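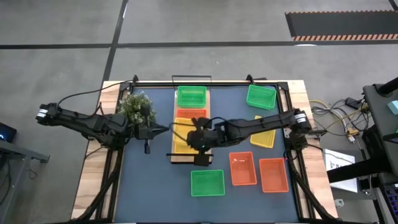
Birkden folding bookstand, the large one: five months in

I read cookbooks at the table, library hardbacks in bed and, for the last two years, a very fat history of canal building that I refuse to give up on. My wrists have been complaining about all three. So when my old wire stand finally lost a leg I ordered the big Birkden, and I have liked it so much that I've become a bit of a bore on the subject (sorry, Hendrik).

The large stand is a slanted back panel with a ledge along the bottom, two page clips and a prop that swings out behind. It folds flat. There are 6 angles, and they really are different from each other! The steepest is nearly upright and good for recipes, when you're standing over the counter and only glancing across. The lowest is barely a tilt, and I use it for writing notes next to an open book. I live on the third notch.

What won me over is the clips. Every stand I've owned had clips that were either too weak for a new paperback or so fierce they left dents in the paper. These ones have a long soft tip and they swivel, so you can park them low on the page where the margin is wide, and turning a page takes one finger. With the canal book (1432 pages, with the index) they hold at the beginning, the middle and the end, and I had given up hope of that. Very thick books do need a nudge every chapter or so as the weight moves from one side to the other. I don't mind.

The ledge is deep enough for the canal book with room left for a pencil. It has a small lip at the front that stops things sliding off, though the lip also catches the bottom corner of big floppy magazines. If magazines are mostly what you read, try one in the shop first.

Now the grumbles. The prop squeaks. A little candle wax on the hinge fixed mine for a few weeks and then it came back. The rubber feet are fine on the kitchen table but skate on a glossy desk, so in the study I put a cloth under it. And the finish on the ledge shows every fingerprint, especially if you cook with it as I do. It wipes clean, but you'll be wiping.

It's also heavier than it looks. My sister-in-law Sandrine borrowed it for a train trip and told me, quite firmly, that it had not been designed for trains. She has the Skillach travel stand now, the thin one that folds down to the size of a paperback, and she's happy with that. I tried it for an evening. Lovely little thing, but it tipped backward with anything bigger than a novel, and there are only two angles.

I have also used the Perrin, years ago, and it's still a decent choice if you want something cheaper. The clips are the old fierce kind. If you mostly read older books that lie open by themselves you can leave them folded away and you'll be perfectly well served.

For cookbooks, textbooks, sheet music in a pinch (it held a whole piano album for my neighbor's boy without any trouble) and anything you'd normally need both hands for, I'd buy the Birkden again tomorrow. I'm on page 611 of the canals, by the way. They've just reached the locks.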